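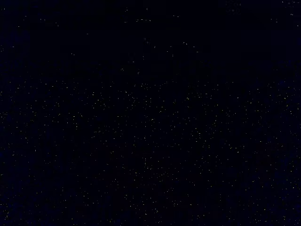 Drying and Storing Colored Cotton

Reds and dark blues cause most of the trouble in a mixed laundry load. The notes in this section cover sorting, rinsing, drying and putting away. They apply to cotton and cotton blends. Wool and silk are handled on a separate page.

Testing for loose dye

Wet a hidden seam with warm water, press it between two layers of plain white cloth and leave it for 5 minutes. If color shows on the white cloth, wash the item alone. Repeat the test after each wash. Most towels pass by the third or fourth wash. Some reds never do, and those should stay out of mixed loads for good.

Salt and vinegar are often suggested for setting dye at home. Neither one fixes a modern cotton dye. A commercial dye fixative works on some fabrics; follow the dose on the packet and test a corner first.

Washing

Turn dark items inside out. Fill the drum loosely, to two-thirds at most. Use cool water and a detergent without bleach. Take the load out as soon as the cycle ends. Damp items left pressed together can transfer color even when the wash water ran clear.

Carrying and sorting

Keep damp reds out of a pale wicker basket unless it has a liner. Moisture carries dye into the weave, and the stain is hard to lift from the crossing points. Dry items can go in unlined.

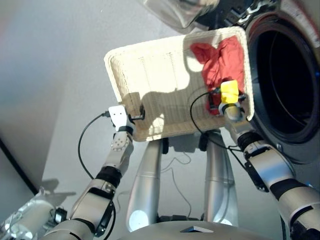 A cotton liner with a drawstring hem is enough. Cut it 6 inches larger than the basket on every side so that it folds over the rim. Wash the liner with the darks.

To clean a painted or bleached wicker basket, vacuum it with a brush attachment, wipe with a barely damp cloth, and dry it upside down in moving air. Do not soak it. Check the rim for raised ends and trim them flush with side cutters, as they snag loops in terry cloth.

Drying

Shake each towel hard before hanging to raise the pile. Hang dark colors in shade. On a rack, leave an empty bar between heavy items.

Storage

Fold only when fully dry. Seams and hems dry last, so check there. Shelves should be slatted or lined with plain paper.

Reader note from Madhu Negi: a liner made from an old pillowcase works if the closed end is slit along both corners.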